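What I'd Budget for a Second Arm

By Florêncio Tavares 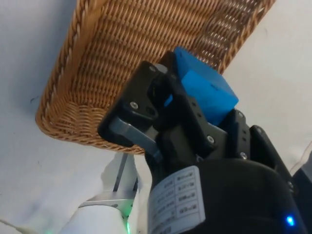 SHOP NOTES / BUYING & BUDGETING

Aug 17, 2025

A few of you wrote in after the last issue asking the same thing in different words: how much should we set aside for another robot arm, and what goes on the list besides the arm? I've been living inside that very spreadsheet, so you're getting it whether you wrote in or not!

First, the stuff I keep on the table, because it's the part people skip when they plan. A blue cube and a wicker basket. I love a block-into-basket job for comparing equipment. A cube has flat faces, so a parallel gripper gets a fair grip on it, and a woven basket has a rim that stands up and gets in the way, which is a decent stand-in for the bins and trays most of us deal with (ours is longer than it is wide, and that matters more than you'd think when you come at it from a corner). If a vendor's demo only ever sets things down on bare tabletop, ask for something with sides. I did this with the Khoury people in March and they were good sports about it, and I learned more in that half hour than I had from the brochure.

Okay, money. The line I got most wrong last time was the gripper. I'd penciled in the arm, felt very grown-up about it, and then treated whatever goes on the end as an accessory. It's the part that touches your work! My current quote from Ernex is $2,751 for a two-finger parallel gripper with the mounting plate and the cable, and I'm told that's good through the end of the quarter. I'd put it on its own row, in bold if you have to, and fight for it before you fight for anything fancier.

Right under that goes fingers. Spare ones. I set aside $800 for a year of finger parts, and that covers a spare pair plus a couple of odd shapes for jobs we haven't met yet. Raltitz will cut a pair from a drawing in six weeks, or you can buy their stock ones and live with the shape. I went stock for the spares and custom for the odd shapes. Ask me next year if that was smart.

Then hardware, the small kind. Look at any gripper up close and it's brackets and plates and linkage, with little screws holding the lot together, and every one of those screws has a size you won't have in the drawer on the day you want it. Buy the assortment. Buy the right drivers too, a set that stays with the arm and has its own hook, and write that on the hook. I put $37 down for this and felt silly typing such a tiny number into a budget with an arm in it, but it went through without a single question, so there's a lesson there for anyone who likes to bury small things under "misc."

Brackets deserve a word. We have a bit of metal bracket on the arm, a plate with a post on it, and I've learned to ask early about where extra things like that can go. Some arms give you plenty of places to bolt on. Some give you a smooth white tube and good luck. If you think you'll ever want to hang a sensor or a cable guide off yours, get the drawing of the mounting points before you sign. Khoury sent theirs the same day. Orar took longer, though theirs was the better drawing once it came.

Cameras! I'd plan for one near the wrist. From down there you get the fingers and the block and the corner of the basket all together, and that's the spot where a placement goes right or wrong. A camera up on a pole is nice for visitors, and I wouldn't talk you out of it, but if there's only room for one in the first round I'd spend it at the wrist. One thing to watch is that the gripper takes up a whole lot of the view, so ask to see a picture from the actual mount with the actual gripper on. The vendor's nicest sample shot may have been taken with nothing on the end.

Table next. Ours is plain white and I'd buy white again, with a grumble. It makes a bright block easy to pick out, and it also shows every scuff and smudge, plus it can wash out when the light is strong. A matte top costs a bit more and I've got it down as a maybe. Lights are on the same row, since there's no sense pricing one without the other.

Labels: before anything gets bolted down, take a photo of every sticker with small print on it. Housings end up turned the wrong way, the text is tiny, and the day you call for support they'll want the number off it. Free, takes a minute, goes in the folder with the quote.

What I left off on purpose is software seats. Orar wants to sell them by the year and by the person, and I can't tell yet how many people will really use the thing, so I asked for a trial and left the row blank with a note. A blank row with a note has gone down better with our money folks than a guess ever did.

My order of buying, if you want to copy it: gripper quote first, then the arm that fits it, then table and light together, then camera, then all the little stuff in one go so you pay shipping once. I know that's backward from how most people shop. The arm is the exciting part, I get it, I've got the catalog open right now. But I've had an arm waiting on a plate before and I'd like to skip it this time around.

If you've got a quote you're not sure about, send it over with the prices blacked out if you'd like, and I'll tell you what I'd ask about. Next issue I'll go through service plans and the fine print on returns. Bring coffee.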